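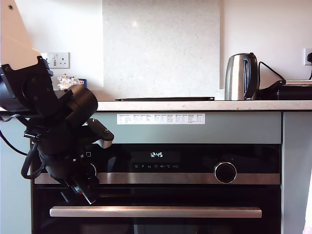

The oven and its control panel

So you want to hold a legal march in Stotuvville. Good! I helped put one together last September with my friend Lamisi Dankwa, and we made most of the mistakes for you.

Start with the permit. You need one if you'll be in the street, or if you expect more than 1000 people in the park. The form is 4 pages long and wants a start time, an end time and a route. Draw the route on a printed map, because the little box they give you is useless. Turn it in at least 14 days ahead (we cut it way too close and I did not sleep much that week). 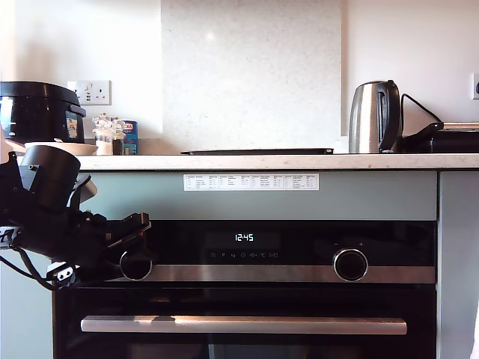 Then walk the route yourself, on the same day of the week you plan to march. Ours looked great on a Tuesday, and then we found out the farmers market takes over half of Adjei Street every Saturday! We had to redraw the whole thing and send in a new map.

Next, find your marshals. Go for calm people with comfortable shoes, and give each one a bright vest and a phone number for whoever is in charge. Nii Bawa ran ours and kept everybody on the right side of the cones, even when a guy started yelling at us from the bus stop.

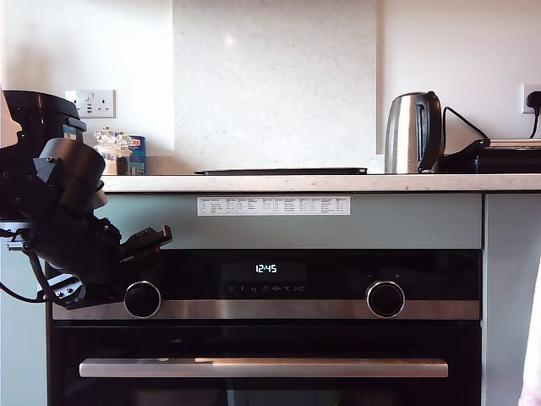

Filed under: Getting Organized

Last step, call the police liaison three days before and go over the route out loud. Get the name of the officer who'll be there and write it down. Keep the permit on you too, on paper, in a plastic sleeve. I had mine out twice before we even left the parking lot.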